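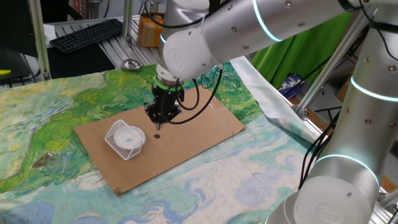 Setting up your Zeditz fabric paint kit is the fun part, so clear a good stretch of table first! Any washable cloth will do for a project, from a napkin to a full table cover. A colorful painted cloth spread over a table brightens up a whole room, and a piece of cardboard is worth keeping handy for testing colors.

Guides > Fabric Painting > Getting Started
Search guides Go

1. Wash and iron the cloth - no fabric softener.
2. Tape it down flat over scrap paper.
3. Stir each color for 30 seconds.
4. Paint thin coats and let them dry for 12 hours.

Note: Two thin coats look so much richer than one thick one!

Caution: Keep wet paint away from open flames.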